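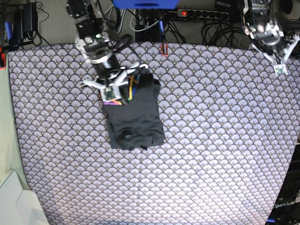

5.3 Table and cable rules for cloth handling

Applies to two-arm cells running the Clunow folding routine. Read section 5.1 (emergency stop) first.

1. Lay the table cover flat and fix it at the far edge. Smooth out ridges by hand with both arms parked.

2. Place one garment on the cover. A dark, plain garment on a light patterned cover is acceptable; record the cover type in the run sheet.

3. Check the ribbon cables at each gripper. Cables may rest on the garment during a grasp but must not pass between the fingers.

4. Set the approach speed to 30 mm/s and the lift limit to 200 mm.

5. Start with a single-arm grasp. Hold the idle arm raised, fingers open and clear of the garment.

6. Stop the routine before touching the garment, the cover or either arm. Wait for the Noltavow controller to show code 74.

CAUTION: Finger joints and brackets are pinch points. Keep hands, sleeves and lanyards off the table while the motors are powered.

CAUTION: Power strips and adapters behind the table must stay outside the reach of both arms. Do not route mains leads over the cover.

Note: If code 137 appears, the wrist camera has lost its link. Switch off, reseat the connector and repeat from step 3.

Changes to the limits in step 4 need written approval from Regula Nägeli.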